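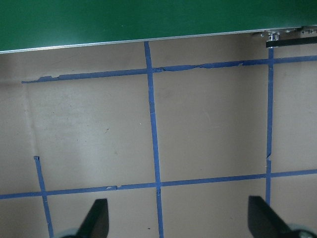

Figure 1. View from the wrist camera over the taped test surface, fingers open.

Print this page | E-mail this page

Gripper and wrist camera comparison
Progress report to the Brovska fund, August 2018
Grant reference 2201

1. Summary of the period

In this period we finished the mounting of the second gripper and began the comparison which is described in our application. The first gripper, from Lireleo, has completed its full set of trials. The second one, from Trandberg, has completed 23 trials of the planned 40. The work is later than our plan, mainly due to the wrist plate, which had to be made two times. We do not ask for more money. We ask for a small change in the order of the work, and this is explained in section 5.

2. Test surface

Both grippers work over the same flat surface, which is divided with blue painter's tape into rectangular cells. The object to be picked is put in one cell and must be released in another. We chose tape in place of printed lines as it can be moved in a few minutes when we want to change the size of the cells. The disadvantage is wear. The upper horizontal strip is already torn in more than one place, with lighter patches coming through the blue, and the right vertical strip has a small gap in its lower part. For a person this is of no importance. For the line-finding program it is a problem, as a ragged edge is sometimes read as two short edges and the corner of the cell then moves in the result.

We will put new tape before the remaining trials and write down the condition of every strip at the start of each session. In the trials already made this was not written down, and I regret it.

3. Camera

The camera is fixed at the wrist and looks forward between the two fingers. With the fingers wide open, as in Figure 1, there is a wide space between them and the lower part of the central line stays visible. This was one of our main wishes for the camera position. In the first position we tried, higher on the arm, one finger covered the central line during most of the approach, and the controller had to continue without correction for the last part of the movement.

Two matters are still open. The first is light. It comes mostly from the left, so the right half of the surface is darker, and there is also a band of shadow under the edge of the green panel. The program uses one threshold for the whole picture and it is not good for both halves at the same time. We will try a threshold by region first, and only after that a second lamp. The second matter is the small metal hardware under the panel at the upper right. It shines, and the program sometimes takes the bright points for markers. For now we leave that corner out of the search — a simple solution, but it is enough for the present tests.

4. Grippers and controller

The Lireleo gripper is easy to fit and its force is well repeated from one day to the next. Its weak point is thin flat objects, which slide out when the fingers close. The Trandberg gripper holds such objects better, but it closes more slowly and its cable limits how far the wrist can turn. I do not wish to give a preference before all trials are complete.

The controller is the Andreadis unit in both cases, with the same settings. It stopped with fault code 1961 several times in the first weeks. The supplier advised us to separate the camera cable from the motor cable, and after this change the fault has not come back. The trials which were interrupted by the fault were repeated from the beginning and are not included in the number given above.

5. Next steps

We plan to finish the Trandberg trials in September. In the original plan the soft objects came before the change of lighting. We would like to exchange these two steps, so that the soft objects are tested only with the corrected threshold. The cost is the same. Please inform us if the fund has any objection.

The full table of trials will be sent with the next report.

Print this page | E-mail this page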